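Chapter 8
Weights and Measures in the Market Town

Before 1843 a bushel of barley sold at Trastham was not the same as a bushel sold at Skirkgate, a morning's walk away. Dealers knew this and set their prices to match - strangers often did not.

This chapter looks at how local measures gave way to shared ones. It begins with grain, moves on to cloth and ends with coal, where the old habits lasted longest. You will need the table of units from Chapter 7.

Key words: bushel, peck, ell, tare, assize
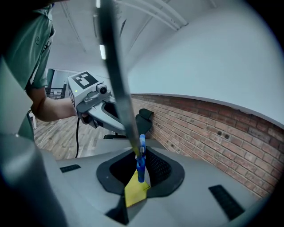

8.1 The corn bushel

The Trastham bushel was a wide tub bound with iron. Grain could be heaped above the rim or struck level with a stick.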